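**Gripper loses crumpled paper on the lift, but holds everything else**

**Alby Ruddock**, Sat 28 March

I have a two-finger parallel gripper on a small arm at the Lorkness shared workshop. The job is to pick up a crumpled ball of paper from a white tabletop and put it in a tray. The fingers are driven by a Drivomen servo, closing at 40% of rated current. Wooden blocks and plastic cups are fine. With paper the fingers close, the ball compresses, and it drops out within the first 50 mm of lift. I logged 259 attempts and lost the ball in most of them. Raising the current crushes it flatter and it still falls. Is this a force problem or a finger problem?

**Demetrius Delacroix**

Mostly control. Your loop stops when current reaches the threshold, then holds position. Paper carries on relaxing after that, so the grip force decays while the fingers stay where they are. Hold current for the whole lift instead. Drop the threshold and close slowly over the last 5 mm. Silicone pads help too, but change one thing at a time or the log is useless.
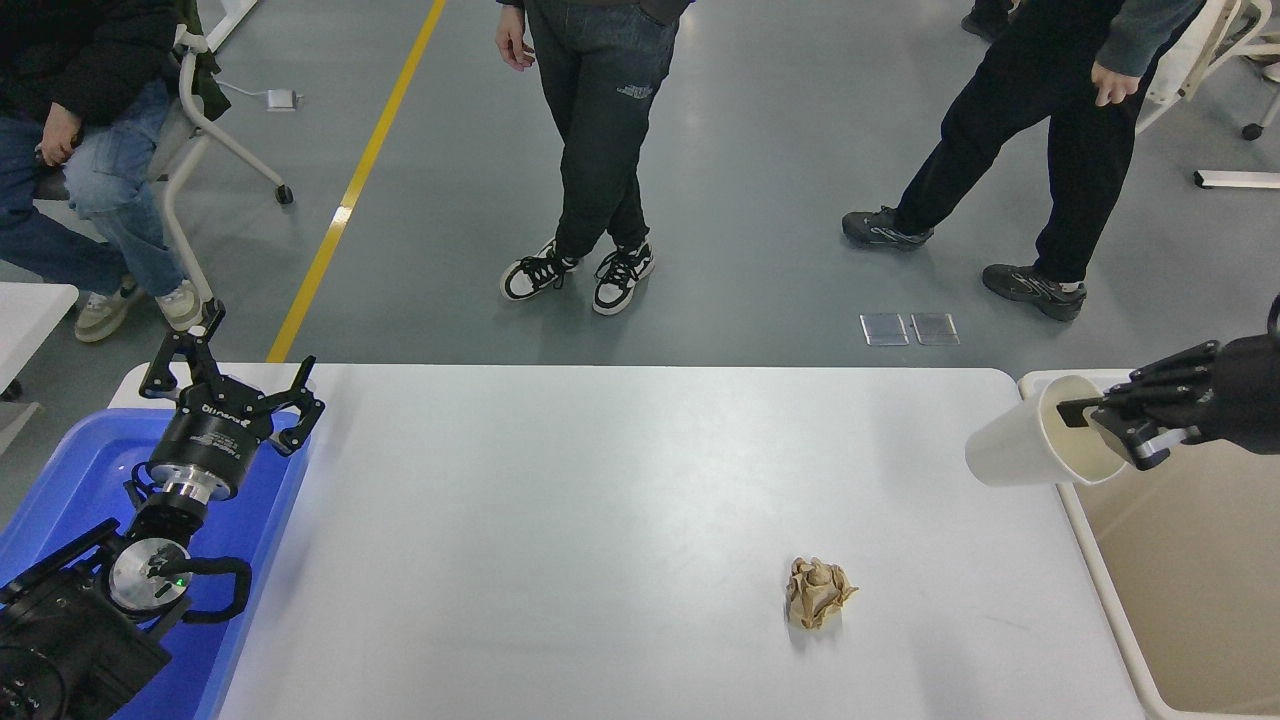 Check the approach height as well. If the fingertips stop above the widest part of the ball, closing them pushes it down and out. Set the tips just clear of the table and zero the height again whenever the arm has been moved. My own arm was out by several millimetres after a base change in June and the symptoms were much the same.

**Doolan**

Had this with tissue. Bought the Namamitz soft fingers, no trouble after that. Didn't touch the code.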